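Graphology in Hiring: Reader Questions

Does the Grundus handwriting course have any evidence behind it?
Very little. The brochure cites 300 job applicants, but the scoring key was written after the results were in.

What about the Skekedov replication?
It covered 1,330 letters and is still unpublished. I'd wait.

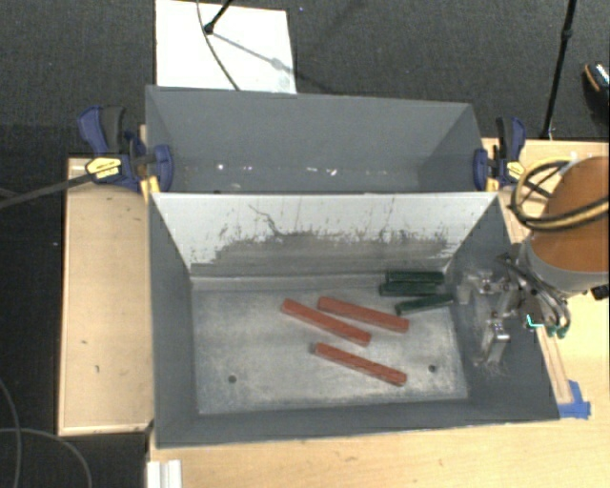 Didn't schools once use this?
Some did, briefly – mostly to sort pupils teachers had already made up their minds about.

Where can I read more?
Try the Prendberg reprint, but skip the new foreword.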